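Hedgehog asleep in our log pile in February, do I move it?

Asked by Prutel

We were shifting logs behind the shed and found a hedgehog curled up in leaves underneath! So exciting, our first ever in Hiltbridge. I've put the logs back. Should I move it somewhere warmer or leave food out?

3 answers

Le Goff
Lovely find! Leave it exactly where it is. Ours weighed almost 700 g when it turned up in autumn and it slept right through. Put a shallow dish of water nearby and a little meaty cat food at dusk, in case it wakes.

Hama
no milk!!

Gaetano Gentile
Agree with both. Ours visits at 5 in the morning and I love it, I've got 151 clips of him on the garden camera now (my wife says that's plenty). Scrub the food dish daily and keep it apart from your own plates. I do ours last, after the family's things are put away.

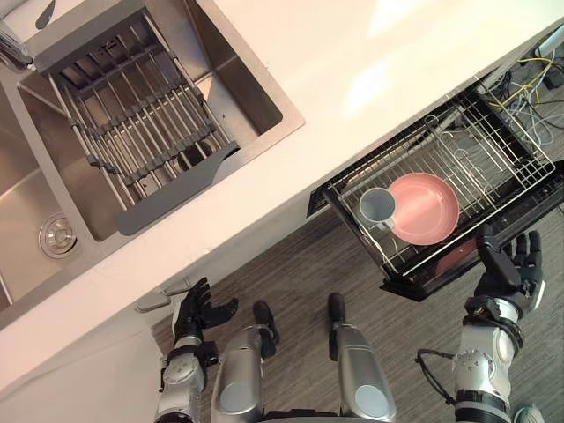

Our sink, with the roll-up rack in the right-hand basin

132 people found this helpful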